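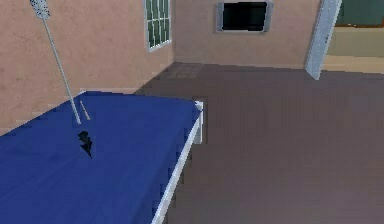 The case for the boring bedroom

I have now read the Undgate paper three times, and I'm still excited about the part most people will skip. The part is section four, where Kumudini Amarasinghe and her group stop talking about their policy and start talking about their rooms.

They trained a household robot entirely in simulation. Plenty of labs do that. What they did differently was spend their effort on how much one room could change. They built 320 simulated rooms, a small number by current standards, and then kept altering what lay around in them. Put a thin rod on a blue bed and a policy has to work out where it starts and stops. Put a small black thing with a ragged outline on the same cover and it has a much harder question to answer, with no help from color and not much from shape.

The comparison group got 2333 rooms, each one used as it was built. Same training budget, same robot model, same tests. The group with fewer rooms won, finishing 828 of the 1,000 test tasks. I read that line and went straight back to the methods section to look for the catch – and I didn't find one!

My guess is that we have been confusing new wallpaper with new problems. A peach wall and a green wall ask the robot the same thing. An object in an awkward spot on a mattress asks for something else: how to reach over a wide soft surface, and whether to walk to the other side first.

Jalen Whitlock, whose Widiline benchmark I have praised in this column before, disagrees. He argued last May that variety of rooms is the only safe bet, and he wrote to me this week to say that the Undgate tests lean too heavily on bedrooms. He has a point. Bedrooms make up most of the test set, and I would love to see the same trick tried in kitchens and garages, where the clutter stacks and hides itself. I'd also like to see more than 2 real homes in the transfer study, which is thin and which the authors admit is thin.

But I don't think that sinks the result. The gain held in both of those homes, with no extra tuning, and the method is cheap enough that a student with one decent machine could rerun the core experiment over a long weekend. The code and the rooms are already posted. If you have a simulator set up, try it on your own tasks and publish what you get, even if it comes out against them. I'm starting with laundry.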